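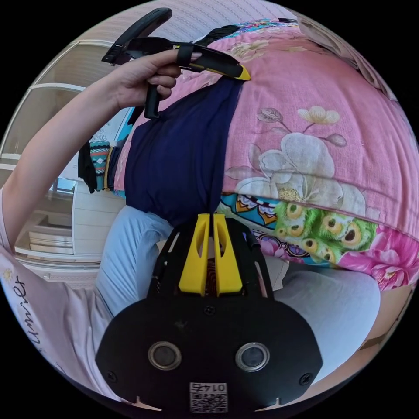
I'd been meaning to get to the Jekville home fair since January, and on 9 April 2019 I finally drove the 76 miles. So glad I did! The bedroom hall was my favorite by far (I'm a sucker for a quilted bedspread, and pink ones always get me). Then I wandered into Rosine Caron's folding class, all dark cloths and T-shirts and patient people, and stayed way longer than I planned. Her trick with long pieces is to let them hang first, then fold from the top. I've been doing it flat on the bed for 21 years, so there's that.

Lunch was a cheese roll at the Fesitz stand, pretty good, though the line was silly. Parking is behind the hall and costs extra on weekends. I'm going back next spring with my sister and a bigger bag.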